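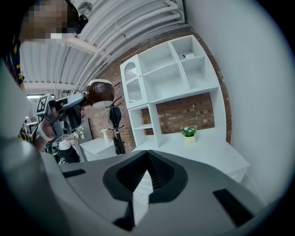
Évan Gautier wrote back in September that after a long shift with the Pleltik his hand was less tired than it had been with any other handheld gripper, and he'd like to know when the left-hand version ships. Soon, Évan! It's in the shop now.

Products | Grippers | Pads | Tags | Support

Pleltik Handheld Gripper, by Prorner

The Pleltik is for collecting manipulation data by hand, at a desk, in a kitchen, wherever the task happens to be. You squeeze, the fingers close, and the wide-angle camera records what they're doing. We love how quickly new people pick it up (10 minutes and most are off and running!).

Matte gray shell, black rubber pads, marker tag mount at the rear. Finger opening is 147 mm. Battery runs 55 minutes and swaps without tools. Finger pads are rated for 3000 grasps, and a spare set comes in the box.

Works one-handed or as a pair. If you buy two, charge and sync both before the first session. Wrist strap sold separately.

Related items
Bevan charging dock
Plotament recording software
Pleltik finger pads, spare set
Wrist strap, white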